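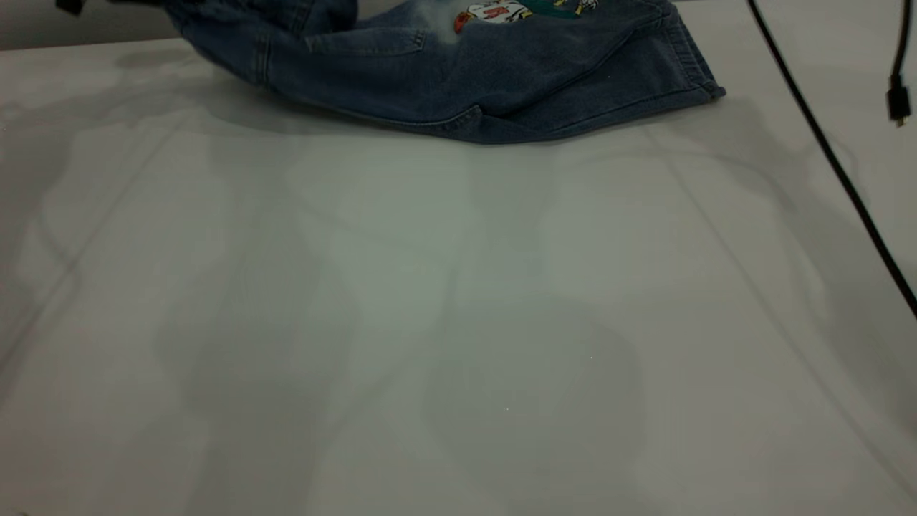 Ticket 1953 — Irkurura folding cell, denim won't fold
Opened by: Branwen Probert, Ostley workshop
Priority: normal
Status: open

Summary
The cell does tea towels and pillowcases beautifully now, but it still can't get a pair of jeans or a denim jacket from a heap to a flat, folded pile. I'd love to crack this one!

What happens
It finds the cloth, picks a grasp point and lifts. So far so good. Then it has to decide which bit is a hem and which is just a crease, and it often goes for the crease. Stitched pocket edges fool it too, as the pale thread looks like a border. Anything with a printed cartoon on it is worse — the software splits the garment in two at the print.

Tried so far
Grip force up from 7 to maximum: no change, put back.
Lift speed set to 2: better. The cloth hangs longer and the cuffs show themselves.
Van Rooij lamp turned down: fewer false edges on the table, but it lost a white sock completely.
Flimport cloth library reloaded, all 900 samples: one clean fold on a child's dungarees, first ever. I cheered out loud.
Same dungarees again, dropped in a different heap: stuck at "searching for corner" until I stopped it.

Update, October 27, 2022
Masked the print by hand in the software and ran it again. It found the hem at the first go and got as far as the second fold before letting go of a leg. Two people could still do the whole basket while it thinks, but in April it couldn't tell a sleeve from a tea towel, so I'm delighted with that.

Needed from support
Can the print mask be made automatic? And is there a setting for thick seams, or does denim need its own samples? Happy to collect them here, we have plenty of jeans.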